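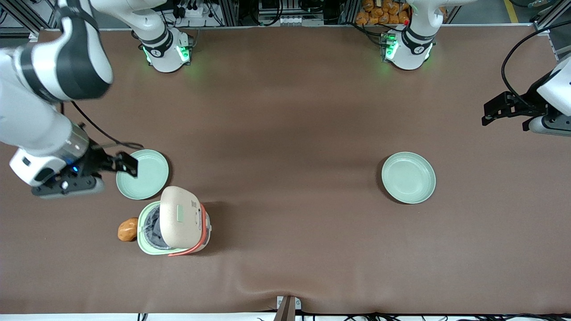 Filed under: Kitchen Matters

Apr 10, 2022

I have been eating dinner off the same four plates since I moved to Sutherland, and in December I decided I was a grown-up who should own a set. This is how I came to spend a winter reading about glaze.

The first set came from Surkberg. It was 60 dollars on sale, it looked great on the website, and every fork that touched it made a sound like a gull being stepped on. I kept it for nine days. The return label wanted the original box, which I had already cut up for the cat.

Then I read reviews. The Kamell dinner plate had 1,508 of them, and I got through more than I'd like to admit. Half the people said it was the last plate they would ever buy. The other half had photos of it in two pieces. One woman gave it five stars and then spent four paragraphs on her divorce, and I read all four.

What I learned is that plates have gotten huge. My cabinets were built when people ate less, or at least ate it off something smaller, and the door won't shut on anything wider than ten and a half inches. No store lists this up front. You have to scroll past the lifestyle section, where somebody is always tearing bread.

I also learned that I don't care about bowls. The sets all come with bowls, shallow ones, too flat for soup and too deep for toast. I now have six from the second set (Flirkix, gray, perfectly fine, a bit like eating in a dentist's office) and I keep rubber bands in one.

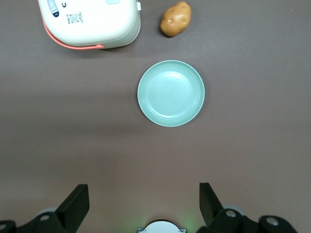 Is it worth buying a matching set at all?

Only if you have people over often enough to mind. Otherwise buy single plates you like, measure the cabinet first, and run a fork across one in the store before you pay. People will look at you. Let them.

As for me, I'm back to the original four, plus two odd ones from the thrift store on the corner. The cabinet door closes. The Flirkix plates are in the hall closet if anyone local wants them, but you have to take the bowls too.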